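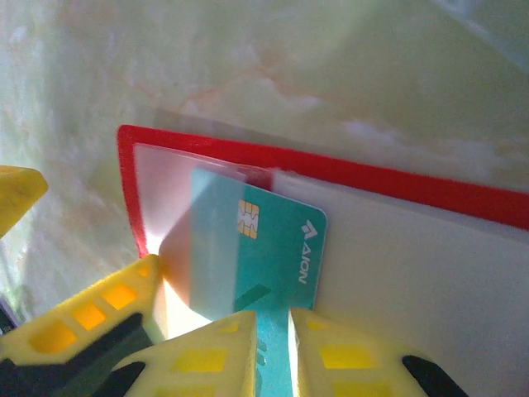

En Pokomby llevamos tiempo dándole vueltas a una pregunta que seguramente también se ha hecho usted alguna tarde, con la casa patas arriba: ¿pueden ya las máquinas encargarse de las tareas pequeñas? Doblar un paño, ordenar un cajón, meter una tarjeta en su funda de plástico. Nuestra respuesta, de momento, es «unas sí, otras a medias, y algunas ni de lejos», y para afinarla un poco buscamos gente que quiera echarnos una mano (¡literalmente!).

## A quién buscamos

Personas mayores de edad, sin ninguna formación técnica, que lleven una casa o hayan trabajado en una tienda, un almacén o una recepción. Nos interesan mucho quienes tienen sus manías al guardar las cosas, porque de esas manías aprendemos más que de cualquier manual. No hace falta haber visto un robot de cerca en la vida.

## Qué se hace

Cada participante viene a 2 sesiones en nuestro taller de la calle Nisa. En la primera hará con sus propias manos una lista de tareas cotidianas: tarjetas y carteras, cubiertos, ropa menuda, etiquetas de estantería. En la segunda verá a la máquina intentar las mismas tareas y nos dirá, con toda la franqueza del mundo, si le confiaría su cocina o su mostrador. Las tarjetas finas y las fundas flexibles siguen siendo un quebradero de cabeza para el equipo, así que las opiniones sobre ese apartado se agradecen el doble.

Las sesiones duran 3 horas, con una pausa larga y café decente. Se compensa con 400 coronas por sesión, que se abonan al terminar, y cubrimos el transporte público.

## Además, una plaza de trabajo

Milagros Puma necesita a alguien a media jornada, desde octubre, para preparar las mesas, atender a los participantes y anotar lo que pasa en cada intento. Pedimos paciencia, buena letra y español fluido; el sueco se puede ir aprendiendo con nosotros.

## Cómo apuntarse

Escriba unas líneas a Milagros o a Holger Lundgren, a la atención de Pokomby, Tullberg, contando qué tarea de la casa regalaría mañana mismo y cuál no soltaría por nada. Para la plaza, añada un currículum breve.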